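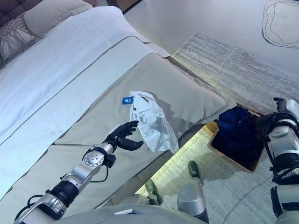
Domestic laundry handling is the branch of household robotics concerned with collecting, sorting, folding and putting away clothes and linen. It is usually treated as separate from washing and drying, which have been done by machine for decades. The difficulty lies in the material. A rigid object keeps its shape when lifted, while a garment can lie in any number of ways and changes form each time it is touched. A crumpled white cloth left on a bed runner shows few edges or corners from above, and a small printed tag may be the clearest fixed point on it. Dark clothing heaped in a basket presents the opposite problem, as folds and seams are hard to separate from shadow.

Collection

Picking up single items and dropping them into a container is the most advanced part of the task. The robot has only to find the cloth, close its fingers on enough of it and carry it clear of the furniture. Common faults are gripping the bedding beneath along with the garment, and leaving a sleeve hanging over the rim. In the Trillham trials, a two-armed machine was given 2,000 single pick-ups in a furnished bedroom. Most failures involved thin white items on white covers.

Folding

Folding takes longer and is less reliable. Towels and pillowcases can be folded by present machines if they are first spread flat. Shirts, fitted sheets and anything inside out remain difficult. The Zendero folding bench, a fixed unit with two arms, needs 100 seconds for a T-shirt and requires an operator to reload it after every 5 garments. Mamico withdrew a similar cabinet-sized product in February, citing the cost of servicing.

Hands and grippers

Opinion is divided on the best form of hand. Two-fingered grippers are cheap and strong, but tend to lose thin fabric. Jointed hands with a thumb can pinch and slide along a hem - at the price of more motors, more cabling and more frequent repair. Minoru Kikuchi, an engineer at Simard, has argued that touch sensing in the fingertips matters more than the number of fingers.

Present state

No machine yet completes the whole chore unattended in an ordinary home. Performance also drops when a robot is moved to an unfamiliar room - in one Simard test, completed pick-ups fell to 70 per cent after the bed and lighting were changed.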